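**Serkine Snacks** is a set of hand-shown demonstrations for teaching a two-armed robot to pick up and sort small packaged snacks. Last updated 12 Nov 2025.

We love this task! Sweets are cheap, they come in every shape going, and their wrappers are a proper headache for a gripper: shiny, crinkly and far lighter than you'd think. If your policy can pick a twist-wrapped sweet off a tablecloth, it'll cope with plenty of other things.

## What's in it

- 100 episodes in the main split, plus 13 held back for testing
- 6 task prompts, in plain English
- video from each hand, gripper opening, and hand position over time
- a short note per episode from whoever did the showing

Everything was shown with a pair of hand-held grippers, so there's no arm in the loop while recording. You just hold one in each hand and get on with it. Most people are comfortable after 5 practice goes (I needed rather more).

## Layout

```
serkine-snacks/
 train/
 test/
 prompts.txt
 notes/
 calib/
```

Each episode folder has `left.mp4`, `right.mp4`, `state.csv` and `prompt.txt`. Times in `state.csv` are in seconds from the first frame. Gripper opening runs from 0 (shut) to 1 (fully open).

## Loading

```python
from serkine import load_split

eps = load_split("train")
print(eps[0].prompt)
```

The videos are straight from the fisheye lenses, black corners and all. If you want them flattened, pass `undistort=True` and the loader will use the files in `calib/`. We train on the curved ones and get on fine with them.

## How we show the task

Start with both grippers open and over the cloth. Go for one item at a time. Small sweets are best taken across the middle of the wrapper, as the twisted ends slip and fold. Lift straight up before moving sideways, or you'll drag the neighbours along.

Please don't tidy up your mistakes! If you miss a grab, go back for it and keep recording. Those second tries are some of the most useful bits in the set, and a policy that has never seen one tends to freeze after its first miss.

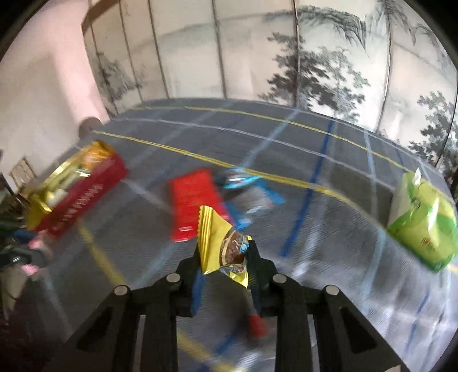 Slow hands help too. Quick swings smear everything in the background, and the tracker is more likely to lose its place. The October recordings (tagged `proka`) are a bit hastier than the later `jacquet` ones, so you may want to weight them differently.

## Known niggles

- Printed wrappers catch the light, and small lettering is often unreadable.
- The patterned cloth can fool simple colour-based masks.
- Bags change shape when squeezed, so don't treat their outlines as fixed.
- `calib/` has an older left-hand file, kept so that Gerkeck checkpoints still load.

## Contributing

New snacks very welcome, the odder the better. Open a pull request with your episodes and a note on anything that went wrong. Questions go to Ľudovít Baláž through the issue tracker.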